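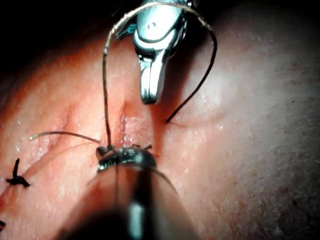

1. Purpose of the Project

This report presents the findings of a student project on closing an incision with interrupted stitches. The work was carried out by Teodoro Padilla and Fiorella Dal Bello as part of the Motau surgical skills course. The project considered thread length, needle grip and knot placement, and recorded the faults that led a stitch to be marked down.

A total of 991 stitches were scored. Of these, 708 met the course standard at first review. Each stitch was read by both authors, and where the scores differed the lower one was kept.

2. Thread Control 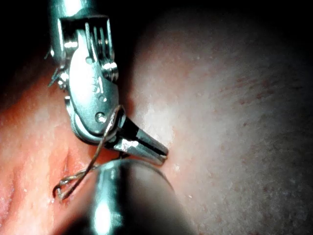 Slack thread was the most common reason for a low score. A long tail gives more room for the wrap, but it also has to be kept clear of the knot at every pass. The thread can be wound neatly at the neck of the jaws and still be a problem farther along, where it doubles back on the tissue and its strands cross in a small loop. Crossed strands of this kind were scored as a handling fault even when the knot was later accepted. The authors shortened the starting length in April, and the later scoring sheets use the shorter length only.

The remaining faults in this group were uneven tails and loops drawn down at an angle to the incision. Both were entered under "thread" on the sheet.
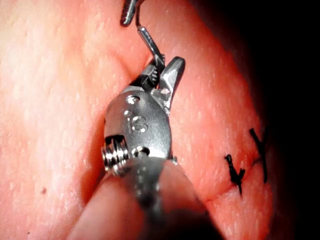

SECTION 3 – NEEDLE HANDLING

A curved needle must be held firmly before it is turned into the tissue. The score sheet asks for three things: the position of the grip along the needle, the angle of the point at entry, and the distance from the edge of the incision. Grip position was the easiest to judge and produced few disagreements between the readers. Entry distance was harder – the edges are seldom straight, and the measure depends on where the reader places the start.
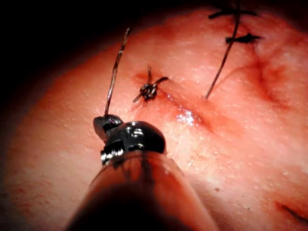
4. Knots and Closure

A knot was accepted when it was compact and the edges met without gaps. Slight puckering on either side of a closed incision was allowed. Heavy puckering was marked as excess tension.

The first draft of the sheet had no separate entry for tension, and those stitches were read again before the totals were prepared. Copies of the final sheet are held with the course records.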